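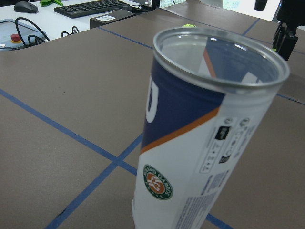

Gripper comparison, final report (short version)
January 2018

Goal: find out which of our two grippers does better on a ball-into-can task, same arm, same wrist camera, same controller. Grippers were the Perkow two finger and the Korko, which has softer pads and opens wider. Controller is Lobo, we didn't touch the gains after December.

Setup
Tennis ball, tennis ball can with no lid, can standing upright. Brown board on the bench, blue tape grid so we could put things back in the same spots. Wrist camera at 16 frames a second. Anything higher and Lobo started dropping commands, see log.

Each gripper got 200 tries. Start spots picked from the tape grid by script, same list for both.

Results
Perkow: 57 misses. Most of them at the drop, not the pick. Ball touches the rim, rolls off. Fingers are stiff so if the grab is off center the ball squirts out sideways.
Korko: fewer misses on the pick but slower, and the wide fingers bump the can when the arm comes in low. Knocked it over a lot in the first batch. Raised the approach hieght and that mostly went away, but then the ball bounces more on release.

Camera
Bigger problem than we planned for. When the wrist is close to the can, the can takes up a lot of the picture and hides the ball behind it. Clear plastic near the top also throws highlights and the detector took those for an edge. We retrained on 3,000 labeled frames and it got better, still bad near the window side.

Tried the Cukameo mount for one afternoon, it sits further back from the fingers. Better view, but the cable snagged on wrist rotation so we went back to the old one. No numbers for it.

What we would change
- heavier can, or put something in the bottom
- second camera, fixed, looking at the whole board
- log grip force, we only have finger position so we cant say how hard either one squeezed
- redo the Korko first batch with the new approach height, right now the two batches arent really comparable

Raw logs and the start spot list are in the shared folder under lobo_runs.

Filed under: Student Projects, Robotics Lab
4 shares | 2 comments
Back to top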